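Thin Film, Thick Paperwork

Produce bags are usually high-density polyethylene, blown as a tube, sealed and cut. Thickness sets both cost and tear strength. At its Taltlow plant, Prevonix ran 83 rolls in August and rejected 2 for uneven gauge.

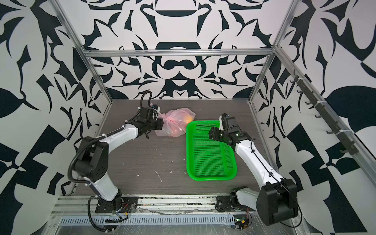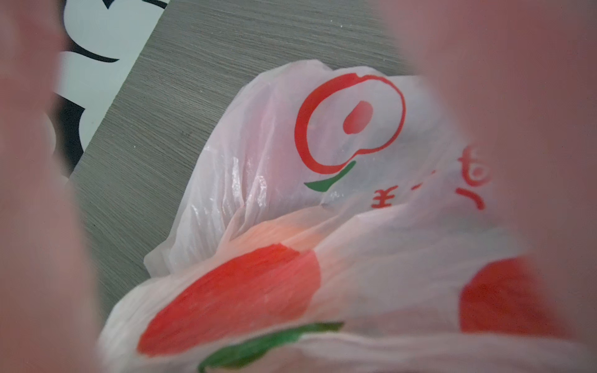

Thin plastic bags, one pink and one white with red and green printing.

Recycling is harder than extrusion. Film wraps around the shafts of sorting screens, and ink lowers the value of the pellet. Plokasia now takes only clean bales, with a minimum load of 400 kilograms.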